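Painting the back room, part two

2 Jun 2019

I started on the back room in January and then left it alone for months, as I tend to. The furniture went into the hall, the hall filled up, and we all got used to walking sideways. Last week I had some days off and got the rest of it done.

What I used

The paint is Tralberg white, the matt one. I bought 5 litres and have a fair bit left in the tin. The masking tape was Kotport, which came away cleanly everywhere except along the window, where I had left it on too long. The roller was an old one. I did buy a new sleeve for it and I'm glad I did, as the last one shed fluff all over the bathroom.

Total spend was £52. I had a quote for the same job from a decorator in the winter and it was a lot more than that, though he would have been done in a day.

Filling and sanding

This took longer than the painting. The previous owners had shelves up at two different heights and took the screws but left the plugs. I pulled out the ones that would move and knocked the others in a little way, then filled over the top. Fine sandpaper once it had gone hard, then a wipe down with a damp cloth. I did the wiping twice – the first time only moved the dust about.

The coats

Two coats, with a night in between. The first looked awful, patchy and grey, and I nearly went out for a different tin. The second sorted it. The colour is a plain white, a touch blue where the light is strong and more beige where it isn't, so don't go by the lid.

I haven't got rid of every mark. A few tiny dark specks still show against the white, short slanting ones, and I noticed another small one over to the right. From any distance they are very faint. I'll go over them with a small brush when I next have the tin open.

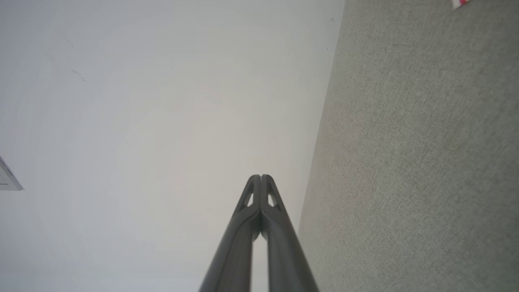 Still to do

The skirting needs a coat of gloss. The door sticks and wants planing along the bottom. I also need to decide about a lamp – I've been looking at the Yuan floor one but it seems dear for what it is. After that the desk can come back in from the hall.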